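Counter care, the quick version

Posted Monday, Kitchen section. By Rokeya Majumder

Typing this between loads of wash so bear with me. Got a pile of emails about counters after the stain post, mostly the same four or five questions, so one page for all of it.

First thing. Know what you have. Laminate, sealed stone, quartz, butcher block, tile. If you rent, ask. If you bought the place, look in the drawer where the last people left the manuals. What's fine on one will ruin another.

Daily wipe

Warm water, one drop of dish soap, a soft cloth. Then a second cloth with plain water. Then dry it. Everybody skips the drying and then writes me about streaks. Streaks are soap.

Crumbs first, always. Dragging toast crumbs under a wet rag is how you get those fine scratches near the toaster.

Skip on stone: vinegar, lemon, anything that says "lime remover" on the label. Etches it. Dull spots and you can't wipe them off. My sister in law did hers with a vinegar spray for a whole winter, had to get a guy in.

Skip on everything: steel wool, the green scrubby side, powder cleanser.

Grease by the stove

Paste of baking soda and water, thick like frosting. Leave it 20 minutes. Lift off with a plastic scraper or an old gift card, rinse twice. For really old grease do it again the next day instead of pushing harder.

Coffee and tea rings: same paste, less time. Red wine, get it right away, blot dont rub. Turmeric, good luck. On laminate a sunny window fades it some. On wood I sand.

Speckled and patterned grays

Half the mail was about these. They hide everything, nice until you run your hand over it and it's sticky. Turn off the ceiling light, get down low and look sideways across it with a flashlight. You'll see every smear. Or just use your palm. Palm is faster.

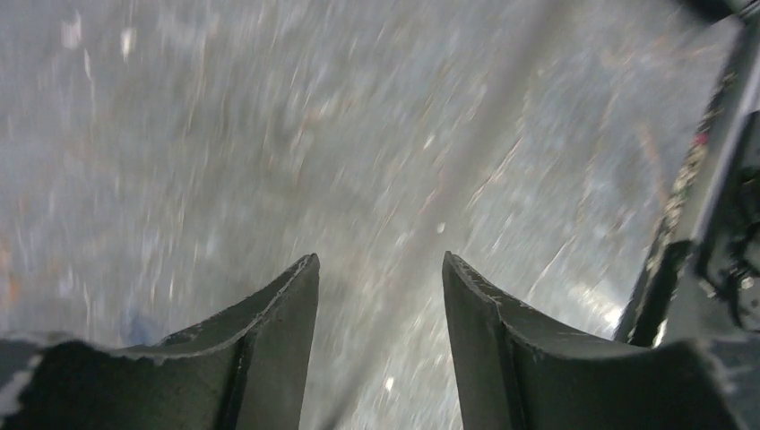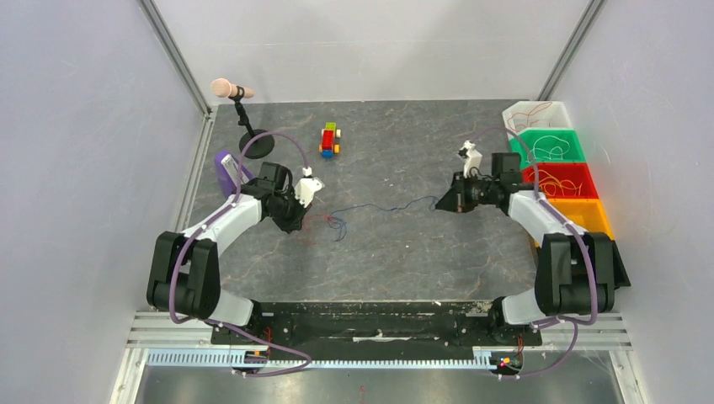
Gray mottled surface, close up and then from farther back.

Dark grout or seams next to a gray counter, old toothbrush and the same dish soap. Don't soak a seam on laminate. Water gets under and it swells up and there is no fix except a new top.

Where the counter meets the wall

Grossest strip in the kitchen. Wrap a thin cloth over a butter knife and run it down the line. Do it before you wipe the rest, otherwise all that gunk lands on your clean counter. If the caulk is black in spots, cleaning won't save it. Cut it out, let it dry overnight, recaulk. Buy the kitchen and bath kind. Tape both sides first, pull the tape while its still wet.

Heat

Trivet. Every time. Yes, even on stone. Laminate gives up first, and quartz has resin in it and can scorch. I keep two cork ones next to the burners so I have no excuse. Slow cookers and air fryers too, put a board under them if they run for hours.

Sealing stone

Water test. Spoonful of water on the counter, go fold some towels, come back in 14 minutes. (my dryer timer, use whatever you want.) Dark spot under the water means it needs sealer. Still beaded up, leave it alone. Do it by the sink and by the stove since those wear first.

Sealer goes on thin. Wipe off all the extra before it dries or you get a haze. Read the can, they all want different wait times. I've used Lirkon and Durklow, both fine, Durklow smells worse. Open a window.

Quartz doesn't get sealed. Anybody selling you sealer for quartz, walk away.

Butcher block

Mineral oil, food grade, from the drugstore. Not olive oil, goes rancid. Warm the bottle in a bowl of hot water and it soaks in better. Wipe it on before bed, wipe off what's left in the morning. If the wood feels fuzzy, 200 grit by hand with the grain, dust off, then oil.

Onion smell: coarse salt and half a lemon. Wood only!! See above about stone.

Clutter

Clear the counter completly once a week. Toaster, canister, mail pile, all of it on the table. Wipe underneath, then only put back what you used that week. The bread machine did not make it back at my house.

Next time, sinks. Send me your worst one.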